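Unreasonable delay – Jordan and my brother's trial date
Forum: Courts, Charges and Procedure
Page 1 of 2

killon_kate
Hi everyone, long-time lurker, first real post. My brother was charged with fraud under (this all came out of the bookkeeping at a place he used to work) and we've been waiting what feels like forever for the trial. His lawyer rang in January and said there might be a Jordan application in it, meaning the whole thing gets stayed because it took too long. I had to go look it up afterwards because I was nodding along on the phone like I knew what she meant.

So my understanding is it's 18 months in provincial court and 30 in superior court, counted from the charge to the end or expected end of trial. He's in provincial court, no preliminary inquiry, and the trial is set to finish a bit past the 19 month mark. Does that mean it's basically over? My mum has already started talking about a party and I'd like to know if I should be stopping her.

prairie_dogleg
Stop her. Kindly, but stop her.

The 18 months is a ceiling on net delay. They take the total and subtract anything the defence waived and anything the defence caused. So if his lawyer wanted an adjournment, or the court and Crown were ready to go on a date and she wasn't, that can come off. One month over total is really easy to lose once somebody sits down with the transcripts.

killon_kate
Oh. Well, he did change lawyers. The first one retired in the middle of it and there was a stretch where he was showing up by himself and they kept putting it over. Would that count against him?

prairie_dogleg
Could well. Depends what was said on the record each time and whether the Crown was ready. His current lawyer will be ordering transcripts of those appearances, or should be.

Ultley
I'll be the grump. I don't like this rule and I never have. My neighbour was a complainant in an assault case that got stayed for delay. She'd arranged her life around three different trial dates, told her kids about it, booked off work, the lot, and then one morning at 9:30 somebody from victim services called to say it wasn't going ahead at all. No finding either way. He walked and she got a pamphlet.

I'm not saying your brother did anything, Kate. I just think folks talk about these applications like winning a coupon.

killon_kate
No, that's fair, and I'm sorry about your neighbour. I don't feel like we've won anything. He hasn't been able to get work in his field this whole time and his kid asks me about it when he's out of the room.

Geeta Sengar
Hello from the clerk side of things (retired now, so I can speak freely, and I am not a lawyer, so don't rely on me for anything important!). I sat in those courtrooms for a good long while before and after the decision came down in 2016. Before it, dates got thrown around like there was no tomorrow. "Any day in the spring, Your Honour." Afterwards, everyone at the counsel table suddenly had a calendar open and was putting their available dates on the record, and that was a change for the better for accused people AND for witnesses, in my opinion.

Ultley, I do understand where you're coming from. I've seen the faces in the gallery when a stay is read out. But a complainant who waits four years for a trial isn't being treated well either, and memories go. I watched witnesses lose details in front of me.

Ultley
Then fund the courts. More judges, more clerks, more Crowns, a courthouse where the roof doesn't drip on the exhibits. Don't fix it by tossing cases.

Geeta Sengar
Well, on funding you'll get no argument out of me!

hedlund_north
Going to disagree with Ultley a bit too. I was the accused, so weigh that however you like. Mischief charge from a dispute over a fence, and it took 17 months to be withdrawn, under the ceiling so nobody cared. I drove 200 km each way for every appearance, and most of those lasted less time than it took me to park. Nearly 2,000 dollars in gas and motels, not counting the lawyer. You don't get that back when they drop it. People who say delay is a technicality have mostly never had a charge sitting on them.

Ultley
I didn't say technicality.

hedlund_north
You said coupon.

Ultley
Fine. I said coupon. I take back coupon.

killon_kate
You two, please, haha. Hedlund, did you ever ask about appearing by video? My brother's been allowed to for a few of his and it's saved him losing a day every time.

hedlund_north
Asked twice. First time the link was down, second time my lawyer's office had it in the wrong courtroom. Then it got withdrawn, so I never found out if the third try would take.

jchaudhary
Jitendra Chaudhary here, I do paralegal work in Ontario, mostly traffic and small claims, so this is a little outside my lane. Couple of practical bits though, Kate.

There's also something called exceptional circumstances. Even above the ceiling, the Crown can point to discrete events (a judge gets sick, a witness has a medical emergency) and that time can be subtracted too. Or they can argue the case was particularly complex. Fraud files can be heavy on paper, so I'd expect that one to come up. How much disclosure was there?

killon_kate
300 pages in the first batch and then more kept arriving. The lawyer said it wasn't enormous as these things go, it only looked enormous on her floor.

jchaudhary
Then complexity might be a tough sell for them, but late disclosure could be interesting from his side. Ask her if she has a list of what came when. And ask about timing, because the application has to be brought ahead of trial and judges get crabby when it shows up at the last minute.

prairie_dogleg
Agree with all that. I'd add, get her to tell you what the net number is by her own math, in writing. Mine did a little chart with every appearance down the side and who asked for what. Took up one page and it made more sense to me than anything anybody had said out loud in a year.

killon_kate
A chart! Yes, I'll ask for one. I'm seeing her with him next week and I've been told I get to ask three questions before he kicks me under the table.

Geeta Sengar
Use all three. And bring a snack, those hallways are murder on the blood sugar. Ours had one vending machine and it took my toonies for 40 weeks of the year without giving up a single granola bar.
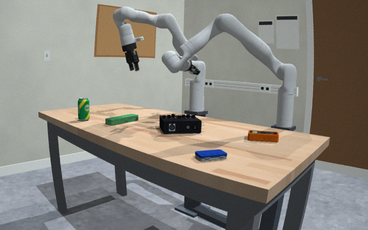
Also in: Legal Aid and Costs

femetora
Mods moved me over from the costs board as my question's nearly the same as Kate's. If the lawyer brings a delay application, is that extra on top of a legal aid certificate or is it folded in? Mine's being vague, and I don't want to be a pain by asking again.

jchaudhary
Varies by province and by the type of certificate, so I can't give you a clean answer. Some of it may need prior authorization. Be a pain. Phone the legal aid office yourself with your file number handy and ask whether anything's been requested.

femetora
Okay, will do. I'm in Manitoba if that helps anyone.

prairie_dogleg
Same province! Send me a message. I went through it on a private retainer, so the money side won't match, but I can tell you how long the ruling took to come back.

Ultley
How long did it take?

prairie_dogleg
Longer than I'd have liked. We argued it, the judge reserved, and I spent five weeks jumping at the phone. Dismissed in the end. Went to trial and was acquitted, so I can't complain much about the order things happened in.

killon_kate
Didn't know that, thanks for telling us. I've talked to Mum. She's calling it a barbecue now, with no stated reason, and you can't argue with a barbecue. Will post after the meeting with the lawyer if there's anything I'm allowed to say.

hedlund_north
Good luck to him, Kate. Tell him to keep his parking receipts.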